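Fifteen minutes of tape hiss and a drum machine with opinions

2019-09-26

I have finished a track. I am putting this in writing because the last time I finished one it was May, and before that there was a gap long enough that my nephew learned to drive in it.

The trouble was never starting. I have 2,192 project files on the studio drive, which I know because the backup program told me so in a tone I didn't care for. Most of them are eight bars long. Many are called "new" or "new new" and one is called "this one," and I promise you it was not that one.

So in August I made a deal with Ghislain Sawatzky, who plays bass when his back allows and has listened to my eight-bar loops with great patience for years. The deal was that I would use three machines, no laptop until the recording, and he would not reply to anything I sent him unless it had an ending. He kept his side with what I thought was unnecessary enthusiasm.

The three machines were the Roturell drum box, the little Toltelon synth with the sticky octave button, and the Lemieux mixer I bought from Sheena Cairns when she moved to a smaller place. Those of you who have met the Roturell will know it doesn't have a song mode so much as a rumor of one. You can chain patterns, and it will play them in order, and then when you power it down it forgets the order. The manual calls the chain "temporary." I spent a full evening arranging an intro, a verse, a sort of bridge and a long fade, went to make a sandwich, and knocked the power strip with my foot on the way back.

After that I wrote the arrangement down on paper like a person from history. Patterns across the top, mixer mutes down the side, a pencil mark for every change. It helped more than any piece of software I've bought. When you can see that the hi-hats have been going without a break since the opening bar, you start to feel a bit sorry for the hi-hats.

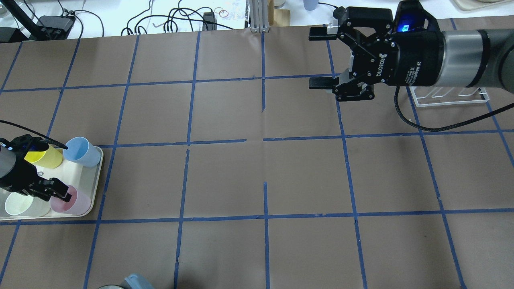

Brown paper, blue tape, one grid.

The other thing I changed was how I used swing. I have always set it once for the whole kit, usually too high, then spent an hour wondering why everything sounded like it was falling down the stairs. The Roturell lets you set swing per track, a fact I learned by pressing the wrong two buttons. Kick and snare are now dead straight and only the shaker leans back. Murray Doucette told me to do this years ago, and I said I'd try it, in the voice people use when they won't.

Then there was the sync problem. The Toltelon will follow an incoming MIDI clock, but it starts its arpeggio a hair late on the first bar and then catches up, like a guest arriving during grace. I tried a different cable. I tried a shorter different cable. I tried an old Tekex thru box that lives in the drawer with the picture hooks, and it made things slightly worse and very warm. What works is giving it one empty bar at the top so it can be late in private. I cut the bar off afterward. If you have the same synth and a more dignified fix, please leave it in the comments.

Recording was one stereo take straight out of the mixer, all the mutes done by hand. I got it on take 25. Takes one through nine were me learning the mutes. Takes ten through twenty were me knowing the mutes and being smug about it, and each of them falls apart at the same place, just before the bridge, where I have to bring the bass line in with my left hand and turn down the delay feedback with my right. I'd like to say I practiced that move slowly until it was second nature. I moved the delay to a different channel.

Take 25 has a mistake in it. The clap comes in a bar early, hangs there for four beats sounding surprised, and then everyone else shows up. I was going to edit it. I played it for Selamawit Yimer, who runs the open deck night at the record shop and doesn't hand out compliments for free, and the clap was the only part she mentioned. She liked it. I have since decided it was a choice and will be defending it as such.

Mixing took one afternoon, mostly because there were only two channels to mix. I rolled off some low end below the kick and pulled down a harsh spot around 3,000 Hz where the Toltelon likes to whistle. I put a compressor on, took it off, put it back on, went for a walk, and took it off again. There's more tape hiss than I planned, given that there's no tape. It comes from a pedal, and I left the pedal turned up for the whole take without noticing. It covers the fade nicely.

I sent it to Ghislain that night. He wrote back within 15 minutes, the first message I'd had from him on a musical subject in weeks. It said "the end is a bit long."

He's right, it is. The fade goes on for ages, because once I had an ending I didn't feel like letting go of it.

The track is called "Temporary Chain" and it's on the usual page with the others from May. Gaétan Hawthorne has asked whether he can have the separate parts for a remix, and I've had to explain that there aren't any, there's just the one take and a sheet of pencil marks. He says he'll take the pencil marks. I'm scanning them this weekend, if I can find where I put page two.

Next up is the same three machines, but slower, and with the power strip screwed to the wall.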